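Birwood House Handbook
Section 5: Making ready the back bedroom

Applies to the back bedroom at Cledcombe only. The two front rooms have their own section and different beds. Revised by Kumaresan Varghese, March 7, 2019. It replaces the Solanki sheets, which asked for a great deal of plumping and very little dusting.

Before you start

You will need one fitted sheet, one flat sheet, two pillowcases, a dry duster, a barely damp cloth and the soft brush with the pale handle. The old sheets also asked for linen spray. I have never met a guest who could tell a sprayed bed from an unsprayed one, and the spray marks the wallpaper. Leave it in the cupboard.

Allow 10 minutes for the bed and rather more for the furniture. The linen firm, Vistow, claims that its sheets need no ironing. Judge that for yourself once one is on the mattress.

5.1 The bed

1. Strip everything, including the mattress protector. Hold the protector up to the window and look at it properly. "Looks all right" has been written in the log too many times.
2. Fit the bottom sheet, starting with the two corners by the wall. These are the awkward ones and you will skimp them if they are left until last.
3. Smooth from the middle outwards with the flat of your hand. If a crease will not go, the sheet is on sideways or it needs the iron, whatever it says on the packet.
4. Put the pillows on with the open ends of the cases facing away from the door.
5. Check any piped edges. Piping shows grubbiness well before plain cotton does. If it has started to fray, put the item in the mending bag.

Note: A 100 per cent cotton sheet may come out of the wash tight. Do not haul on one corner. Ease all the corners a little at a time.

Caution: Do not stand on the mattress to reach the picture. It has been done, and we paid for the slats.

5.2 The chaise

1. Take the throw off and shake it out of doors.
2. Brush the seat and back in one direction, towards the foot.
3. Wipe the wooden parts with the dry duster. Use the damp cloth only on a mark you can see, and dry it straight afterwards.
4. Put the throw back as set out in 5.4.

Note: Several products are sold for "reviving" pale upholstery. We tried one in September. The tide mark took longer to shift than the original stain, so I remain to be convinced.

5.3 The dresser and mirror

1. Open each drawer fully and look to the back. Hairgrips and charging leads live there.
2. Dust the top, lifting anything on it. Do not push things to one side and dust round them.
3. Clean the mirror glass with the barely damp cloth, then dry it. Spray nothing on to the glass, as it runs down behind the frame.
4. Use the brush on the carved parts and let the dust fall before you do the surface beneath.

Caution: The mirror stands on the dresser and is tall for its width. Keep a hand on the frame while you clean, and shut the drawers gently.

5.4 Laying out the throw

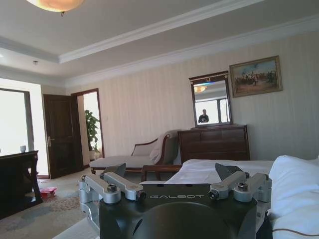
Throws cause more argument in this house than all the plumbing. The old sheets wanted ours folded in three and laid across the foot of the bed, where it slid off and was trodden on. I see no merit in that. Keep the bed plain, with the white sheet smooth and nothing across it, and put the throw over the raised back end of the chaise so that it hangs down over the seat. A loose fold is enough. Anyone who has spent five minutes getting the edges parallel should go and look inside the drawers again.

5.5 The picture and the walls

1. Dust the gold-toned frame with the brush, from the floor or the low step. Leave the painted surface alone. Bread, potatoes and cut onions have all been recommended to me for cleaning paintings, and none is to be tried here.
2. Run the dry duster down the wallpaper, following the stripes. Never rub across them.
3. If a seam has lifted, write it in the log and do not glue it. Household glue dries shiny.

5.6 Signing off

Stand in the doorway with the ceiling light on, then again with it off. Dust shows in one and creases in the other. Enter the time and your initials against line 217 in the log. A tick without initials will be taken to mean that the work was not done.

Spare bulbs and the low step are in the landing cupboard. Return the step folded.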